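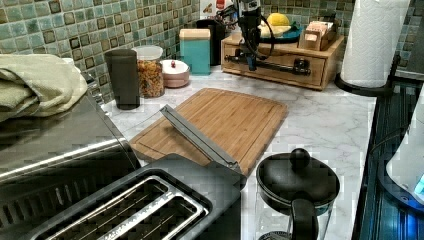 The Kitchen Counter: Materials and Machines
Written by Merle Faulkner for the Grivgate Junior Science Pages
Reading level: upper primary
Last revised 2019-01-17

A kitchen counter (also called a bench) is a flat work surface fixed on top of cupboards. The top must be hard, level and easy to wipe. It must also be at a height where an adult can chop food without bending. The counter used for the measurements on this page is 85 centimetres high.

Many objects on a counter do one of three jobs. They heat food, they store food, or they protect the surface. The material each object is made from depends on its job.

Surfaces

Marble is a natural rock. It forms when limestone is squeezed and heated deep underground over a very long time. The grey lines in white marble are called veins. They are made of other minerals that were mixed into the limestone before it changed.

Some counters are real marble and others are made to look like it. It can be hard to tell them apart by eye. Real marble reacts with acids such as lemon juice and vinegar. The acid dissolves a very thin layer of the stone and leaves a dull mark, called an etch. A printed surface does not etch in the same way, although it can scratch.

The wall behind a counter is called a splashback, or a backsplash in Canada and the United States. It stops water and oil from reaching the wall. A mosaic splashback is made of small tiles. The narrow gaps between the tiles are filled with grout, a paste that sets hard.

Machines that heat

A toaster changes electrical energy into heat. Inside each slot there are thin wires, usually made of nichrome, a mixture of nickel and chromium. Nichrome resists the flow of electric current. When current is pushed through it, the wire glows orange. The heat travels to the bread mostly as infrared radiation, a kind of energy we cannot see but can feel on our skin.

The wire guards in the slots are a separate part. They keep the slice upright and away from the glowing wires.

Bread turns brown because of the Maillard reaction (say "my-YAR"). Sugars and proteins near the surface of the bread combine at high temperature and make new substances with a brown colour and a toasted smell. The middle of the slice stays pale as it does not get hot enough.

Power is measured in watts. Our test toaster uses 680 watts. If it runs for 2 minutes it uses 81,600 joules of energy. To work this out, multiply the watts by the number of seconds.

A toaster oven has a door and a rack, so food can lie flat. This suits cheese on toast, which would drip in an upright slot. The outside of a toaster oven gets hot as well. Towels, paper and plastic must be kept off it while it is in use.

Safety rule: never put a knife, a fork or any other metal object into a toaster. Metal conducts electricity. If toast is stuck, tell an adult, who will switch the toaster off at the wall, unplug it and let it cool.

A coffee plunger, or French press, has no electric parts. Hot water and ground coffee go into a glass jug. A rod with a mesh disc on the end is pushed down from the top. The liquid passes through the holes in the mesh and the grounds are held at the bottom. Separating a solid from a liquid like this is called filtration.

Containers that store

Dry foods such as pasta, rice and oats keep well because they contain very little water. Mould and bacteria need water to grow. A lid keeps out damp air, dust and insects.

Clear glass lets you see how much food is left. It also lets light in, and light slowly spoils the flavour of tea and spices. Those foods are better in a canister you cannot see through.

Boards

A cutting board protects the counter from the knife, and the knife from the counter. Stone is hard enough to blunt a steel edge quickly.

Bamboo is a grass, although it is used like wood. The hollow stems are split into strips, dried, and glued side by side under pressure. The strips show as straight lines on the finished board. A groove near the edge of a board catches juice from meat or fruit.

Bars and fittings

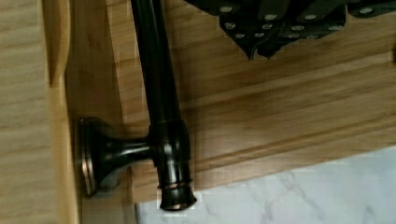

Why are many household fittings dark brown with copper-coloured edges?

The colour is a finish called oil-rubbed bronze. It is made to look like old bronze, a metal that darkens as it reacts with air. Lighter copper tones often show along the rims and ridges.

A fitting that holds a bar has a mounting plate, a post and a collar. The plate is the wide part that sits against the wood or wall. It spreads the load over a larger area. The post holds the bar away from the surface, which leaves space for fingers or cloth. The collar joins the post to the bar.

A load hung on a bar pulls downward, and the post acts as a lever. The longer the post, the harder the same load pulls on the screws in the plate. Ruairi Sutherland's class at Vaher tested this with wooden posts of different lengths and a 14-newton weight. The longest post came loose first.

Words to know

Conduct: to let heat or electricity pass through.
Etch: a mark made when acid dissolves a surface.
Filtration: separating a solid from a liquid by using small holes.
Infrared: invisible radiation given off by warm objects.
Load: the force that a structure has to carry.

Next page: Why Tap Water Tastes Different in Different Towns, by Kgomotso Joubert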